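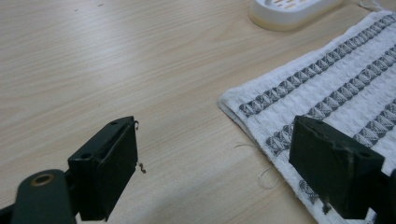
Buy the fingers before you buy the arm, was the first thing I heard when I called the lab manager at Hakedmont, and I hadn't even gotten to my question yet. I'd asked for half an hour to talk about money. How does a small outfit plan for gripper gear when the budget was written by people who have never had to order a set of pads? We ended up going almost two hours, on a Saturday, with me typing as fast as I could and my coffee going cold next to the keyboard.

Hakedmont is a small shop. They collect handling data with hand-held grippers, mostly household stuff on tabletops, and they sell some of it and keep some for their own arm. The manager asked me to leave names out, so I'm leaving them out.

"Everybody comes in wanting to talk about the arm," the manager told me. "The arm is one line on the sheet. You argue over it for a month and then you sign. What eats you is the next two pages."

So I asked to see the next two pages! They read some of it to me over the phone. A hand-held unit from Clarnex runs them $1,437, and they have four. A replacement finger set is $464, which sounded steep to me, and I said so.

"It is steep. And it's a wear part, so it's steep more than once a year. The coating goes first. You get grey patches where the dark stuff used to be, and people send me worried messages. I tell them a rubbed finger still closes. I start paying attention when the pivot gets play in it."

Do they log that? They do, on a clipboard, which made me weirdly happy. Each unit gets a page, and somebody wiggles the fingers every morning at 8:30 and writes down "fine" or "not fine." After a few months of that they had a real number for how long a set lasts in their hands, on their tables. Their first budget had used a guess from a sales call (not Clarnex's, I was told, and that's as far as I got), and the guess was way off.

I wanted to know about fabric, because I've been told by several shops that cloth is what wrecks a schedule. There was a long sigh on the line.

"Towels. Waffle weave especially. You get loose threads, you get fuzz, and then it's on the pads and in the joints. I have a line in the budget for cleaning time now. Thirty-two minutes a day across all the units. My boss laughed at it, and then we timed it."

They also buy the props, which I hadn't thought of at all. Towels, dishes, little plastic containers, cords, whatever the task list calls for. It's cheap stuff, but it gets used up, and you need spares of the exact same thing if a task runs for weeks. Last year they ran out of one towel pattern halfway through a task and had to start over with another. The manager still sounds sore about it.

"Put props under equipment. If you put them under office supplies, somebody will cut them in July."

We got around to the arm eventually. They looked at a Hauser and at a Skestusness, and went with the Skestusness, mainly for the mounting plate. The hand-held fingers bolt straight onto it, so one box of spares covers both. The Hauser would have needed an adapter and a second set of everything. The price gap between the two arms was smaller than a year of double spares, and that pretty much settled it - although the manager liked the Hauser's software better and said so twice.

And the total for all the small stuff, the fingers and screws and props and cables, not counting labor? It came to $3,521 in the first half of the year. I'd have guessed less. So did they, on paper.

I asked what they'd do differently if they were starting from zero with one unit and not much cash. "Rent a second unit for the busy weeks. Buy two finger sets on day one, so a bad morning doesn't stop you. And get the delivery time in writing. We once waited around three weeks for a bushing. A bushing! It fits in your shirt pocket."

We're going to talk again when their new budget is signed. I've been promised a look at the clipboard pages too, coffee stains and all.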